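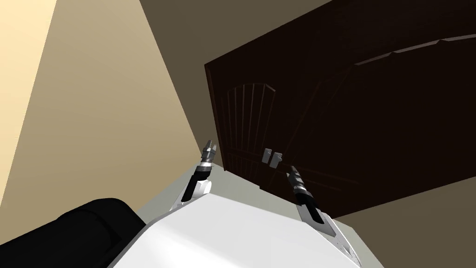 The Bridel furniture works opens its doors to the public once a year, in November, and this time I went along with Bouchra Salem, who restores chairs and wanted to see the drying sheds. We arrived a little before ten and were given visitor badges and a cup of coffee in the canteen. Our group was the second of the morning and was led by Mikkel Ladefoged, the production manager.

The tour starts in the yard, where the sawn boards are stacked under open-sided roofs. Oak stays out there for at least a year before it goes near a kiln. Each stack has a tag with the date of arrival and the supplier, and the oldest boards are used first. Bouchra asked about walnut. They buy very little of it now, mostly for repairs to older pieces that customers send back.

From the yard we went into the kiln building. There are two kilns, called Dalow and Wegener after the villages on either side of the works. Dalow is the older one and still has its original doors. A load takes between three and five weeks depending on the thickness of the boards, and moisture is checked every morning by hand meter as well as by the sensors in the walls. It was warm in there and most of us took our coats off.

The machine hall was the loudest part. Ear defenders were handed out at the door, so Mikkel stopped talking and pointed instead. We saw boards planed, cut to length and glued up into panels. The works turned out 2332 pieces last year, of which 939 were cupboards and wardrobes. Tables come next, then chests. Chairs were given up long ago.
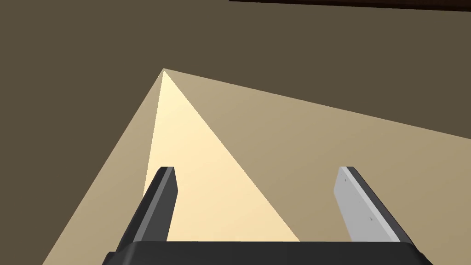

A plain tan surface with straight edges.

Upstairs is quieter. Nouhaila El Khatib runs the finishing room and showed us how a stain is built up in thin coats, with a light sanding after each one. She had sample boards of the same oak with one, two, four and six coats. The difference between four and six was hard to see until she moved them to the window. The Corine range gets four.

Lunch was soup and bread in the canteen – included in the ticket – and afterwards there was half an hour for questions. Someone asked about apprentices. There are three at the moment, and applications for next year are open until spring.

The shop by the gate sells offcuts by weight and a few seconds. I bought a short length of ash and Bouchra filled a box with oak. Parking is in the field behind the kilns, and it was muddy by the time we left.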